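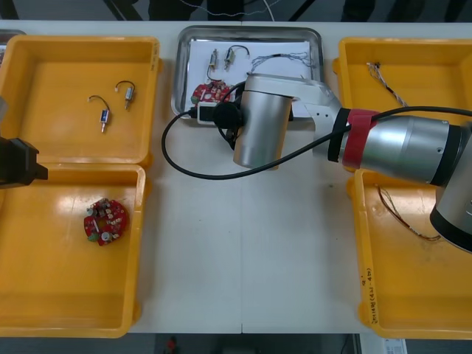
*Yellow trays on a white tabletop, with a round red circuit board in one of them.*

So I've been promising a proper review of the Wikström yogurt maker since January, and a few of you have been (politely) nagging me in the comments. Sorry! Work got silly, and then I got distracted by that new noodle place and posted three times in a row about broth. Anyway, I've had the thing on my kitchen counter for 10 weeks now and I have opinions.

First, why I bought it. I eat a frankly embarrassing amount of yogurt. Breakfast, sometimes a late snack, sometimes dinner if I get home after nine and can't face a pan. The good thick kind at the corner store kept creeping up in price, and Menaka Sarkar (she of the legendary mango pickle) had been telling me for ages that I should just make my own in a pot wrapped in a towel. I tried the towel. I tried it four times. Twice I got yogurt, once I got something like drinkable milk soup, and once I forgot it until the next evening and we won't talk about that.

The Wikström comes with 9 little glass jars and a clear lid that sits over the whole lot. You heat your milk, cool it, stir in a spoonful of old yogurt, fill the jars, press the button and go to bed. It has a timer and one temperature setting, and that's it for controls. I loved that. My rice cooker has so many buttons that I've only ever used two of them.

My very first batch worked! I started it at 10 p.m. and had set yogurt at breakfast, mild and a bit wobbly, really nice with honey. Since then I've settled on eight hours for everyday yogurt and closer to eleven when I want it sour enough for a marinade. Whole milk is best by a mile. Two percent is fine but gives you more whey on top, and oat milk was a sad, gray puddle. If anyone has cracked oat milk in one of these please tell me how. 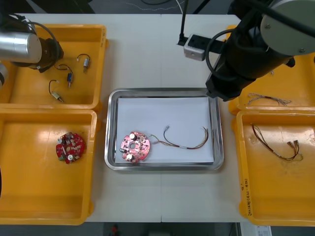 The jars are my favorite part and also my biggest complaint. They're a lovely size, just right for one person with some fruit on top, and they look so cute lined up in the fridge. But the plastic lids are flimsy. One split after a couple of weeks, and a replacement pack costs nearly as much as a decent lunch. Irfan Liew has the same model and covers his with squares of foil, so I've started doing that too. Not pretty, works great.

Other small gripes: the beep at the end is LOUD. If your bedroom is next to your kitchen, like mine, you'll be awake at six whether you like it or not. The cord is short, too, so I had to move the toaster to the other side of the sink, and now I bump my elbow on it every morning. And the recipe booklet wants you to add milk powder to everything, which I find makes it chalky. Skip it.

I also borrowed the Amilik from Ayuba Darko for a week so I could compare. That one is a single big tub with a strainer basket, so you can go straight to thick, Greek-style yogurt without messing with cheesecloth. If you're feeding a family, I'd honestly look at that first. The texture was gorgeous, really dense, and I made a garlicky dip with it that was gone before the flatbread was even warm. But it takes up half a fridge shelf, and the basket is a pain to scrub. I spent ages poking at the mesh with an old toothbrush. For just me, the jars win.

A few things I've made so far that I'd happily make again:

- Plain, with roasted plums and a pinch of salt (so good)
- Coffee yogurt, with a spoonful of instant stirred into the warm milk
- Cardamom and brown sugar, which tastes like dessert
- Extra-sour batch as a marinade for chicken thighs, left overnight

Don't put fresh fruit in before it sets, by the way. I tried strawberries and got pink water with lumps. Jam at the bottom of the jar is fine as long as you pour slowly.

Would I buy it again? Yes, I think so — though I'd wait for a sale, and I'd order spare lids at the same time. I've barely bought a tub of yogurt since I got it, and I run it about twice a week. Next up I want to try labneh with the sour batch, and I've got a bag of za'atar waiting for exactly that.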